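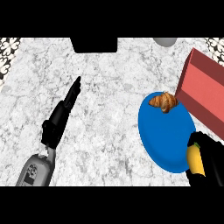
White marble countertop with gray veining

Plolwood Skullstead Distortion Pedal
Sold by Garside
$159
In stock, usually ships the next working day

Plolwood says the Skullstead is "the sound of the crypt." We have had one plugged in at the shop since July and it sounds like a distortion pedal. It's a pretty good one, with more low end than most at this price, and if you play horror punk, pop punk or anything else where the guitars are loud and the choruses get shouted, you could do worse. We're less sure about the rest of what the box claims, so please read on before you order.

What it does

Four knobs: Level, Tone, Dirt and Rot. The first three work the way you'd expect. Rot is a low-mid boost placed before the clipping stage. The manual calls it "a proprietary decay circuit." Turned up to noon it thickens palm mutes nicely. Past three o'clock it gets flubby on anything with a hot humbucker, and we couldn't find a use for it there.

A small toggle switches between Grave and Grin. Grave is darker and more compressed. Grin is louder and brighter and cuts through a second guitar much better. Most people who try the pedal in the store set it to Grin and leave it alone. The volume jump between the two is big enough that you won't want to flip it in the middle of a song.

About that "tube feel"

There is no tube in this pedal. The phrase is on the front of the box and we've asked for it to be changed. Into a clean solid-state combo the Skullstead sounds a little fizzy with Tone above halfway. Into an amp that's already breaking up it does much better, and that's how we'd use it.

Skullstead or Grollar?

We get this question more than any other. The Grollar was Plolwood's previous distortion and plenty of them are still around used. Plolwood describes the Skullstead as a ground-up redesign. To our ears, with Rot all the way down and the switch on Grave, the two are very hard to tell apart. If you own a Grollar and like it, an EQ pedal in front will get you most of the way here for less money. If your Grollar has the scratchy Level knob that a lot of them developed, the pots on the new one do feel better. Ask us again in a couple of years.

The numbered run

The first batch is limited to 506 pedals, each with a number on the bottom plate. It's the same circuit as the pedals that will follow, and Plolwood hasn't said the first batch will be the only one with this artwork. Please don't buy it as an investment. We can't take requests for particular numbers, and that includes 13, which is gone.

Noise

With single coils and Dirt past two o'clock it hums. A gate helps. The "whisper-quiet operation" line holds up at low gain and not much further.

Specs
Controls: Level, Tone, Dirt, Rot, Grave/Grin toggle
Bypass: true bypass, soft-touch footswitch
Power: 9V DC, center negative, 100 mA supply recommended
Battery: no
Jacks: top mounted, mono in and out
Power supply: not included

The maker's sheet also lists an "infinite sustain" feature. We left it off.

Returns

You have 30 days if the pedal comes back clean and in its box. Hook-and-loop tape on the bottom counts as used, and we'll refund it at the used price. Warranty claims go through Plolwood directly. They've answered our emails so far, slowly.

Customers also looked at
Plolwood Grollar (used, condition varies)
Garside 9V power supply
Garside patch cable, right angle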